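2018-01-03

Back on the Dresier coupe. The car has been on the lift since before the break, and the front end is where we left it, with the left upper control arm off and the steering box loose on its bolts.

Odometer reads 1,219 more than the last service card, so the owner did drive it after Cutidov rebuilt the carburetors. Good to know. The fuel in the bowls was clean and the floats were set the same on both sides. Leaving the carbs alone for now.

Compression, engine cold, throttle open: no big surprises except number five, which came up on the second try after a squirt of oil. Rings, most likely. Maricica wants to run a leak-down before anybody talks to the owner about pulling the head. Agreed. The tester is at the Filip shop until they finish with the wagon, so that waits.

Steering box. Drained it and got mostly gray sludge. The worm is fine. The sector shaft has a ridge you can catch with a fingernail, right at the straight-ahead position, so adjusting the lash out will only make it bind near full lock. Options are a used shaft or a complete box from Anditz. They quoted 353 for the shaft alone, no seal, no bushing. Told them to hold it until I hear from the owner.

Bushings on the right side look original. They are cracked all the way through on the rear leg. Ordering both sides – no sense doing one.

Brake hard lines: replaced the long one to the rear. Took two attempts at the flare by the proportioning valve. The bend over the axle follows the old line but sits a bit farther from the exhaust hanger. Fluid not in yet.

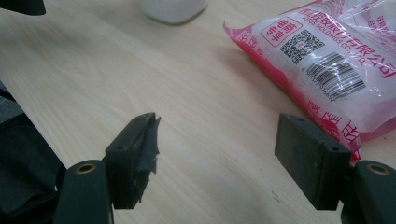 Liviu Bratu

Wiring, since I had the dash half apart anyway. The gauge ground was sharing a screw with the heater bracket and there was paint under the ring terminal. Cleaned it and gave it its own screw. The temp needle now moves off the peg with the sender wire grounded. The fuel gauge still reads empty, so next check is the sender in the tank, then the brown wire through the trunk hinge.

The owner wants the car for the April rally and plans to put 2,000 miles on it this year. Told him the steering has to be done first and the engine question can be settled after the leak-down.

To do:
Leak-down on all six
Order bushings, both sides
Call Anditz back on the shaft, ask about the seal
Bleed brakes, check the new flare for seepage
Pull the fuel sender
Retorque the lower ball joint nuts after 50 miles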